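Kits & Add-Ons / How-To / Grippers
June – by Nuanchan Petchrat

Setting up the Gornmont Tidy Kit for bowl and cup pickups

The Gornmont Tidy Kit is sold as an afternoon project. Mine took until supper on the second day, and a good part of the first was spent on one setting the quick-start card mentions in gray type on the back. What follows is the order I'd do it in now.

You get a two-finger gripper, a mounting plate, a cable, and a license for Flestside, the software that does the planning. You don't get an arm. The kit is $895, and if that sounds cheap for this sort of thing, read the last sentence but one again.

1. Bolt the plate on before you plug in anything

The plate takes 6 bolts. Tighten them in a star pattern, a little at a time, like a car wheel. I went around in a circle, as the drawing suggests, and the gripper sat just crooked enough to annoy me for an hour.

2. Put down a cloth

Bare tabletops are slippery and shiny, and plastic dishes are already shiny enough. A plain dark cloth gives the rims something to stand out against. Green works well with bright colors as long as your greens are far enough apart – lime on dark green gave me no trouble. Pull the cloth flat and clamp or tuck the edges.

3. Start with bowls, in a mess

The manual wants you to begin with one cup in the middle of the table. Do that once so you can say you did. Then put out the kind of clutter you bought the thing for: big bowls, small bowls, a cup on its side, a cup standing inside a bowl.

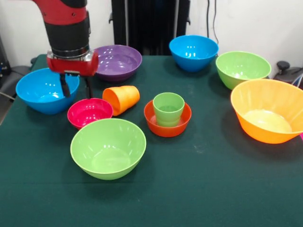

Open the Approach tab in Flestside and set the hover height to 18 millimeters above the rim. The default is lower, and the default was evidently picked by someone with very short bowls. Leave the fingers open only as wide as you need. A rim pinch wants one finger inside and one outside, and a wide-open gripper will shove the neighbor on its way down.

4. Teach the rim, then the rest

Pick "Rim" as the grasp type and jog the arm to four points on the edge of each bowl. Save each bowl under its own name. Flestside will offer "Object 1," "Object 2," and so on, and by the time you reach the second green one you'll regret accepting.

Cups on their sides need the "Body" grasp. My colleague Tipene Sutcliffe tried to get away with "Rim" for everything and spent a pleasant morning watching the arm chase a cup across the cloth.

5. Check what the arm is hiding

If your camera is overhead, the arm will block part of its own view every time it reaches across the table. The kit handles this by remembering where things were, a fine plan until something moves. 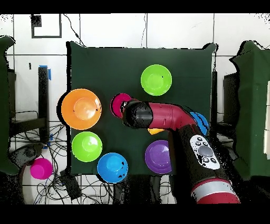
Turn on "Re-scan after retract" and accept that each pick gets slower. You can also set a parking pose off to one side, so the arm gets out of the way between moves. I use both. The setting is under Vision, then Advanced, then a second Advanced.

6. Run it for a while

Flestside will let you queue 1000 cycles and walk off. Don't, the first time. Stay within reach of the stop button and keep your coffee on another table.

Is it worth the money? If you already own an arm, I'd say yes, a bit grudgingly. The Bolger gripper has nicer fingers, but its software made me want to take up gardening. The Brirnden is fine too if you only ever handle boxes. Gornmont's spare finger pads are sold separately, so put a pair in the cart while you're there.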